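Chapter 6
Sorting Small Goods by Category

Chinyere Adeyemi and Till Hagedorn

After this chapter the reader should be able to define a sorting category, choose a container for it, and set a stopping rule for items that fit no category.

6.1 The mixed lot

A mixed lot is any group of small goods stored together without regard to use. Household drawers, repair counters and office supply rooms all produce them. The usual contents are cables, power adapters, printed manuals and loose parts that have lost their packaging. In the Dullach inventory, used throughout this book, one storeroom held 141 items in 27 unmarked boxes.

Two costs follow from a mixed lot. Search time rises with the number of unlike items in a box. Duplicate buying rises as well — a cable that cannot be found is replaced.

6.2 Categories and containers

A category should be stated in one or two words and should be decided before the first item is moved. Cords, small devices and paper are sufficient for most lots of this size. Finer division by connector type or voltage belongs to a second pass, treated in Chapter 7.

Each category receives one open container. The containers should differ in color or transparency, so that the sorter can tell them apart without reading a label. They stand in one row, within reach, with clear table on the near side for items still to be judged. Long cords are coiled before storage. Thick manuals are laid flat.

An item that cannot be assigned within a few seconds is set aside. Hajji's rule limits the set-aside group to 36 items per 1,000; above that, the categories are redrawn.

Three open bins in a row, yellow, white and clear, appear in the second and third views below; the fourth shows a thick white booklet on the table.
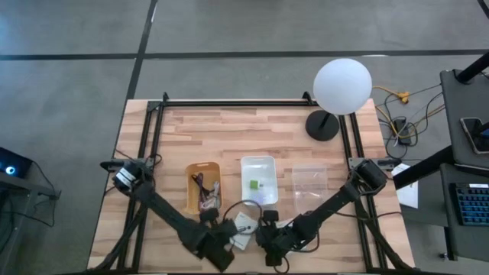
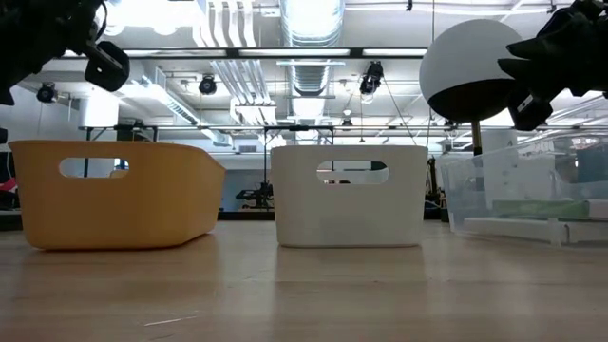
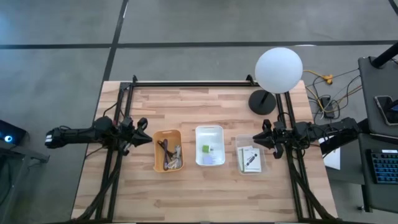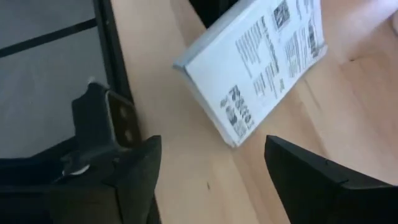
Ingeborg Hamann objects that paper should not be a category at all: "A manual belongs with its device. Once they are separated, the manual is only read by the person who files it." She would keep each pair together in a bag and sort the bags. The method is slower on the first pass, and Section 6.3 compares the two.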